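Work and Automation, Unit 8
Handout for the session on picking, packing and the people who do it

Welcome back, everyone. Last time we spent most of the hour on machines that do one thing very fast, and I promised we would come to the slower and (to my mind) more interesting kind, the ones that have to cope with whatever is put in front of them. Please read this before the seminar, and do bring your notes on the Wakier reading, as we shall lean on it quite heavily.

1. The case

Our workplace is the Trindberg packing house, which makes up mixed snack boxes for offices and hotels. When the study began there were 48 people on the packing floor and 331 different items on the shelves. Nearly 70 of those items changed with the season, and you will see in October's stock list how much of the trouble came from them. A tin is easy to hold. A soft packet half full of air is another matter, and the packers had years of knowledge in their fingers that had never been written down anywhere.

2. Teaching by hand

The firm chose to have its own packers show the work with hand-held grippers, so that the movements could be recorded and used later to train a robot arm. Mudaliar calls this "lending your hands", and I think it is a lovely phrase, though we ought to ask who is lending what to whom. Packers who took part found they had to slow down a good deal. They also found themselves explaining things to one another that they had never put into words before — how hard to squeeze, where to take hold of a packet so that it doesn't slip round, when to give up and try from the other side.

3. What changed for the people

Some of the older packers enjoyed being asked. They were treated as the ones who knew, and a few moved into training and checking work with a better rate of pay. Others were uneasy, and said quite plainly that they did not care to teach their own replacement. Shifts altered too. There was less lifting but more standing in one spot, and less chat along the line, which several people minded more than the managers had expected. Wakier gives this last point only a paragraph; I would give it a chapter.

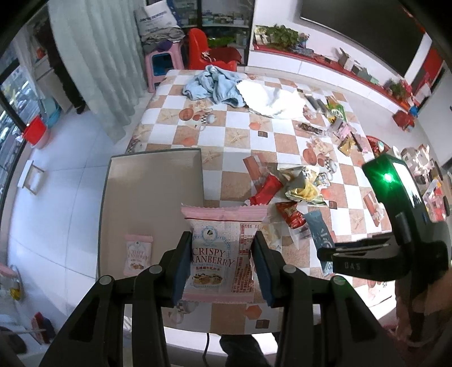 Fig. 1. A snack packet held between the fingers of a hand-held gripper, over a grey tray.

Look at the figure again when you come to the Trindetti paper, where grip is discussed at some length. Trindetti argues that soft packaging keeps people in work longer than any agreement does, and you may or may not be persuaded.

4. For the seminar

Come ready to talk about these, in whatever order you like:

Who should own a recording of somebody's skilled work?
Is a packer who teaches a machine doing the same job as before, and should the pay say so?
What would you want to be told before agreeing to take part?

A page of rough notes is plenty. If you have ever done packing or warehouse work yourself, even for a summer, please do say so, as it helps the rest of us enormously. The Mudaliar chapter is in the course folder, and the printed copies are on the shelf by the door.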